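Slide 4 – Nendthorpe kitting bench, what moved

Start from the July baseline. Seven people on kitting, each filling 20 trays an hour by hand. The arm now does the picking and pressing. Three people stay at the bench, four went to inspection and returns.

Give the 545 figure slowly: trays per shift, one arm, Ultov controller. Do not compare with the Flunport line, different parts.

Lleucu James has the training hours if asked.

Slide 5 – the task itself

Two-by-two bricks, picked one at a time. Grip is on the sides so the studs stay clear.

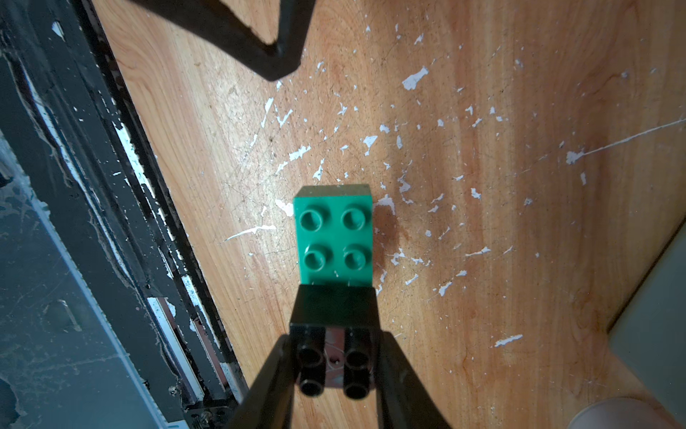
Operators used to judge the press by thumb. They now set a force limit and read a log, and the job grade has not caught up – say this plainly. Bladder of complaints so far: log screens too small, alarms too frequent, less talk across the bench.

Hand over to Bleddyn Jarman for pay bands. Skip slide 6 if short of time.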